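Flisdale Slot Car Parts
Home > Tools > Tire and Wheel Tools > Item 574

Vadside Tire Truer for 1/32 and 1/24 Slot Cars
Item number: 574
Price: $105
Condition: New, boxed
Availability: In stock
Ships from: Brokville

The Vadside is a bench tool for sanding slot car rear tires round and flat while they are mounted on the axle. The axle goes through the jaws, the motor turns it, and the sanding block is brought up to the tires with a thumb screw. It replaces the older hand-cranked Vadside, which we no longer carry. Parts for the hand-cranked model are still listed under Spares while they last.

Most new cars come with tires that are not fully round. A molding line down the center of the tread is common, and so is a high spot where the tire sits over the rib of the wheel. Either one will make the car chatter on the straights and let go early in turns. A few minutes on the truer removes both.

What is in the box

Truer body with motor and jaws fitted
Sanding block with medium paper already stuck on
One spare sheet each of medium and fine paper
2 axle bushings for 3/32 inch axles
Hex key for the jaw screws
Printed instructions, one sheet, both sides

The power supply is not included. See Power below before you order.

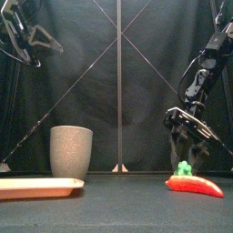
Speckled gray cup, peach tray and toy carrot on the tabletop.

Body and jaws

The body is milled aluminum with a clear finish. It has rubber feet, and there are holes in the base if you want to screw it down to a board. The jaws are steel and open from the top, so the axle drops in without taking off the second wheel. You do need to remove the axle from the chassis. The truer will not take a complete car.

The jaws come set for 3/32 inch axles. Metric axles fit with the metric bushings, which are sold separately as a pair. Do not run a metric axle in the inch bushings. It will seem to work, but the axle moves under load and the tires come out with a taper.

The crown gear stays on the axle and is what drives it. A pinion on the motor shaft meets the gear, the same way it does in the car. The standard pinion suits the inline gears used by most makers. For sidewinder and anglewinder gears, use the rubber drive wheel, which is an option on this page. It presses on the wheel hub and leaves the gear alone. If you build mostly sidewinders, order the drive wheel with the truer and save the second shipping charge.

Power

The motor is rated at 12 volts DC. Any clean, regulated supply of that voltage will run it, including most home track supplies. The leads are bare ends, red for positive. Reversing them does no harm, but the tires should turn down into the block, away from you, or the dust comes up in your face. Check the direction before you bring the block in.

An adjustable supply is better if you have one. Start low. Rubber tires sand best at moderate speed, and silicone tires should not be sanded on this tool at all. Silicone does not cut. It heats up, tears, and sometimes leaves the wheel.

Do not use a battery charger as a supply. The output is not steady and the motor will run hot.

Setting up

Glue the tires to the wheels first and let them cure overnight. A tire that is not glued will creep on the wheel as you sand it, and all you will have done is true it in one position. Use a thin glue made for the purpose and work it under both edges.

Oil the bushings with one small drop each. Drop the axle in, close the jaws, and tighten the screws until the axle has no play up or down but still turns with a finger. Slide the gear over to the pinion. There should be a little slack between the teeth. If the motor labors with no load on the tires, the gear is too tight.

Back the block off all the way before switching on. Turn the thumb screw until the paper just touches, wait until the sound evens out, then turn it in a little more. Taking small cuts gives a better surface than taking one large one. When dust comes off the full width of both tires at the same rate, they are round. Change to fine paper for the last pass.

Stop every so often and feel the tire. If it is warm, let it cool before going on. 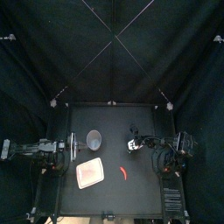

Round the outer edges slightly by holding a scrap of fine paper against them by hand while the motor runs slowly. This keeps the edge of the tread from catching in hard turns. Then wipe the tires with lighter fluid on a rag, with the power off, and let them dry before you run the car.

Check the diameter when you are done. Both rear tires should measure the same. If one side is larger every time you use the tool, the block needs to be squared. Loosen the two screws under the block, set it against a bare axle in the jaws, and tighten again. The instruction sheet has a drawing.

Tire types

Standard rubber: works well, medium paper then fine.
Türkmen soft compound: works well, but use fine paper only and keep the speed down. It cuts quickly.
Urethane: works well. The dust is fine and clings to everything, so put newspaper under the truer.
Foam: works, using the coarse paper, which is sold separately.
Silicone: do not use.

Front tires can be done too if they are fixed to a solid axle. You will need the rubber drive wheel, as there is no gear on a front axle. Independent front wheels on stub axles cannot be held in the jaws.

Options and spares

Metric axle bushings, pair
Rubber drive wheel for sidewinder and front axles
Sanding paper, adhesive backed: coarse, medium, fine
Replacement pinion
Replacement motor with leads
Replacement jaw screws
Dust cover, clear plastic

Choose options from the menu next to the price. Spares for the truer ship at the same rate as small parts when ordered alone.

Notes from the shop

Every truer is run on the bench before it goes out, so you may find a trace of oil on the bushings and a scuff on the first inch of paper. That is normal. The tool is still new.

The paper supplied with earlier batches had a weak adhesive and could lift at the corner nearest the motor. The current paper holds. If you have an older truer with this trouble, write to us with your order number and we will send a few sheets at no charge.

The pinion is a wear part. It is brass, and it is softer than most crown gears on purpose. When the points of the teeth look sharp, change it. It is a press fit and needs a pinion puller, which we also sell, on the Gear Tools page.

Some customers have asked for a version for HO cars. The jaws are too wide for an HO axle and there is no adapter. We have no plans for one at present.

Customer comments

"Did four sets the first evening. Car that used to hop all the way down the back straight now runs quiet. Wish the leads were longer."

"Good tool. Instructions are a bit thin on the gear setting, I had mine too tight and thought the motor was bad. Loosened it and it was fine."

"Bought the drive wheel later, should have bought it with. Works on my fronts."

"Heavier than I expected, stays put on the bench."

Shipping and returns

Orders are packed and shipped from Brokville. The truer goes in its own carton inside a larger box. We ship to the US and Canada. For other countries, write first for a rate.

Returns are accepted if the tool has not been used on tires. Please put the jaws and block back in their packing, as loose parts scratch the body. Used paper and opened bushings cannot be returned. Motors are covered against failure for one year, provided they have been run on the rated voltage.

The price is good until the next batch arrives, expected in November. It may go up then, depending on what we pay for the motors.

Questions about fit or gears should go to Sunita Ridgeway through the contact form. Please give the make of the car, the axle size, and the number of teeth on the gear if you know it.

Page updated July 31, 2026

See also: Pinion Pullers, Axle Straightness Gauge, Tire Glue, Türkmen Soft Tires, Setup Blocks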